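Teilnehmende für Vorführtag Greifrobotik gesucht
Standort Fisell, Halle 2

Prilla sucht für den Vorführtag am 03/09/2019 Personen, die an der Arbeitszelle mitwirken und im Anschluss einen Fragebogen ausfüllen. Robotikkenntnisse werden nicht vorausgesetzt. Mindestalter 18 Jahre, sichere Deutschkenntnisse in Wort und Schrift.

Gegenstand der Vorführung ist das Greifen ungeordneter Einzelteile aus einem unterteilten Metallbehälter. Die Teile sind Alltagsgegenstände unterschiedlicher Form und Oberfläche: Getränkedose, Kunststoffflasche, Schwamm, Handschaufel, Klebebandabroller und Ähnliches. Der Arm entnimmt jeweils ein Teil und legt es im zweiten Fach ab. Die Steuerung läuft unter Drarkness, einer Eigenentwicklung des Hauses.

Aufgaben der Teilnehmenden:
Bestücken des Behälters zwischen den Durchläufen nach Vorgabe oder freier Wahl
Protokollieren der Greifversuche auf dem Vordruck (Teil, Versuch, Ergebnis)
Kurze Bedienphase am Handgerät unter Aufsicht, freiwillig

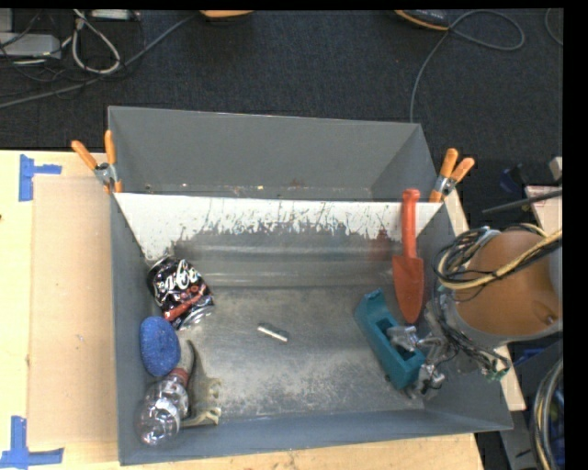 Ein Durchgang dauert 47 Minuten einschließlich Sicherheitsunterweisung. Vergeben werden 29 Plätze, jeweils in Gruppen zu drei oder vier Personen. Der Eingriff in den Behälter ist nur bei stillgesetztem Arm und nach Freigabe durch die Aufsicht zulässig – auch dann, wenn ein Teil außerhalb der Reichweite des Greifers liegt. Lose Kleidung, Halstücher und Schmuck an den Händen sind abzulegen, lange Haare zusammenzubinden. Geschlossene Schuhe sind Pflicht, Schutzbrillen werden gestellt.

Nach dem Durchgang besteht die Möglichkeit, die Nachbarzelle von Lemaire zu besichtigen. Dort ist nur das Zusehen vorgesehen.

Aufwandsentschädigung: 29 Euro je Person, Auszahlung per Überweisung. Fahrtkosten werden nicht erstattet. Die Protokolle werden ohne Namen ausgewertet und 180 Tage aufbewahrt. Für Video- und Tonaufnahmen wird vor Ort eine gesonderte Einwilligung eingeholt; eine Ablehnung hat keinen Einfluss auf die Teilnahme.

Wer bereits im Mai an der Vorführung teilgenommen hat, kann sich erneut bewerben, wird aber nachrangig berücksichtigt.

Anmeldung schriftlich an Noémie Vidal, Prilla, Kennwort »Vorführtag«. Bitte angeben: Name, Geburtsjahr, gewünschte Tageshälfte, Rechts- oder Linkshänder. Zusagen erfolgen in der Reihenfolge des Eingangs. Zugang über Tor 3, Anmeldung am Empfang 15 Minuten vor Beginn – verspätete Personen können nicht mehr unterwiesen werden.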